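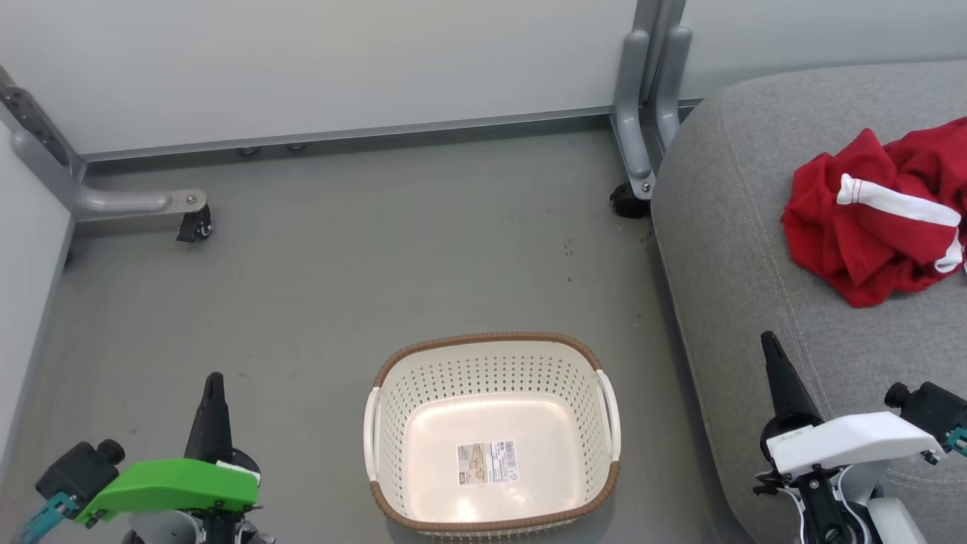 Jhosep Agudelo wrote on the course board last term that most home-task labs have a thick safety binder and no rules at all for the first ten minutes of a session, and that those ten minutes are where he'd lost the most data. I printed that out and stuck it over my desk, and this week's notes are pretty much my answer to it.

Week 2 notes: setup rules for two-arm laundry work

So, last time we did the big standards stuff (risk assessment, who may stand where, what a stop button has to do). This week is smaller and, I think, more fun! We're talking about house rules, the ones you write yourselves and tape to the wall. Laundry is our running case: a basket on the floor, a shirt on the cushion, two grippers, and the shirt has to end up in the basket.

Write the start state down

Before anybody presses record, the start state goes on the sheet. Mine has these lines:

Basket: on the floor, upright, empty, both handles clear.
Garment: which one, where it lies, crumpled or folded.
Arms: both grippers in view, fingers pointing up, nothing held.
Floor: anything loose near the casters or the basket.
Labels and tags: left on or taken off.

That last line gets groans every year. Fine, groan away, but a product label with a barcode on the bottom of a basket is a big high-contrast patch, and if half your runs have it and half don't, you want to know which half. My rule is that you pick one way and stick with it for the whole batch. I don't care much which way you pick. Leaving it on is perfectly okay as long as the sheet says so.

Same thing with the floor. A few dark specks won't hurt an arm, but I like a sweep between batches and never in the middle of one. (Yes, we argued over this in office hours. I'm still right.)

Cables

Look at both wrists. Move each arm slowly to the farthest point you expect it to reach, and watch the cable the whole way, with one hand near the stop. If it pulls tight, you fix the routing and start the check over from the top. The Purkier and Jurnik groups both write "cables OK" on their sheets, and I'd really like you to write how far you moved the arm instead, so the next person can repeat it.

Casters

If there's a wheeled stand near your work area, it's part of your setup, even if you never plan to touch it. Lock it if it locks. Put tape on the floor where each foot goes. A stand that creeps during the morning changes your background and maybe your reach, and you'll spend an evening hunting for a bug in your code.

How many runs?

For the Baek assignment I'm asking for 70 runs per team, all with the same start sheet. Pooled over the class that should get us past 1000, which is plenty to play with. The Pultia set from December has 352 runs that I'd call usable, and the ones I threw out were mostly missing a start sheet. Please don't make me throw yours out!

For next time

Bring a filled-in sheet for one setup and swap it with another team. They have to rebuild your start state from the paper alone, no questions allowed. Then go over and look at what they built, and fix your sheet before you fix theirs.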